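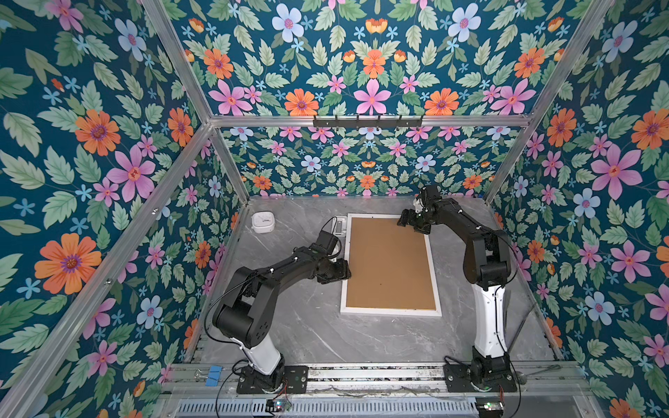
Three panels up, hooks on, corkboard down.

August 23, 2020

Finished the wallpaper. Started at seven with the right side, the last one left, and had it smooth by nine. The left and back went up yesterday and I didn't look at them again until I'd had coffee this morning. They had held. One small bubble low down on the left, which I pricked with a pin and rubbed flat with the back of a spoon.

The paper is the Netance one, the dark teal with the big orange daisies. I have had it in the closet since April. I bought it for the hallway and then didn't want it in the hallway. It cost $49 a roll and the store in Hirport wouldn't take back an opened roll, so it sat there. I used 2 rolls in all and there is a long strip left over, enough to line a drawer or two.

It is a busy paper. I had forgotten how busy. There are the orange flowers with the purple middles, then pink ones, then pale blue ones, then little star-shaped ones filling in wherever the leaves leave a gap. Trying to match a seam in that is hard on the eyes. I would find the right leaf, look down for the knife, look up again and have lost it. In the end I put a bit of masking tape next to the leaf I wanted and that worked better. I should have done it from the first panel.

The back is the one I keep looking at. The flowers look big along the top and smaller lower down. I noticed it when I sat down to eat my sandwich and I can't stop noticing it now. I don't mind it. It makes the back wall look farther off than it is. I measured the depth to be sure and it is 35 inches, same as before.

The aluminum framing stayed where it was. I thought about taking the crosspiece off the back to make papering easier, but the bolts are stiff and I didn't want to be out there all night putting it back square. Worked behind it with the long brush. My knuckles are scraped. The diagonals were worse than the crosspiece. Every time I leaned in I hit one with my elbow.

The hook rack is on the middle of the crosspiece, the black one with six hooks. It used to be on the inside of the closet door. I can reach it without stretching. Nothing decided yet about what goes on it. Scissors, probably, and the tape.

Lunch was the sandwich, then the last of the peaches. Called the hardware store about edging and was on hold for 19 minutes. They have it in white and in almond. I said I would think about it.

In the afternoon I cleaned the top. The gray marble pattern shows paste when the light comes from the side, and there was paste everywhere, mostly in thumbprints. The Disix paste says it wipes off with warm water. It wipes off with warm water if you get to it the same hour. After that it takes a scraper and patience. I went over it twice with a rag and once with vinegar, and changed the water three times.

Then down low to check the edge where the clear acrylic runs between the paper and the marble. I had been careful there and wanted to see if the careful part looked any better than the rest.

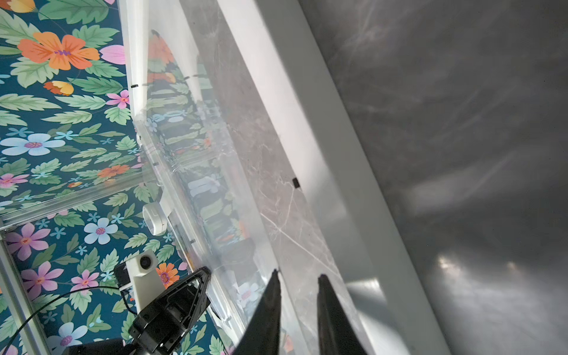 My sister says wallpaper behind anything clear is asking for trouble, that she did the back of her china cabinet that way and spent two summers wiping the glass to see the flowers, and that I should have gone with a plain paint and saved my weekend. She says if I must have paper I should at least keep a spare piece rolled up somewhere dry for patches. I told her I already have the long strip. She said to write the name of the pattern on the back of it, and I did that after we hung up.

She has a point about the wiping. The clear part picks up the leaves and shows them again, so along the marble there is a band where everything is doubled and smeared. From some angles I took it for dirt and went at it with the rag. I am going to have to learn which is which. The seam down that side is all right. I trimmed it with a new blade and a metal ruler and didn't rush.

The orange flower near the white bracket is a nice one. I had nothing to do with where it landed.

Last thing was the corkboard. I put it down flat near the middle of the top, white frame and all. It sits a little crooked. I straightened it once, bumped it with my hip putting the bucket away, and left it. There is a small dark dot in the cork, near the middle.

Still to do:
edging, white or almond
more of the small screws from Yuen
decide on the hooks
return the long brush
look at that bubble again when the paper has had a few days

The trash is full of offcuts — all those little wedges from the corners. I kept the bigger ones in an envelope. The bucket is rinsed and upside down by the back step. Spoon washed and back in the drawer.

Warm all day, with a breeze after four. I had the door open for the smell, which isn't strong but gets into your clothes. Shirt is in the wash. Soup for supper, from the freezer, then a bath. My shoulders hurt from reaching. In bed early if I can manage it — the trash has to be out by six.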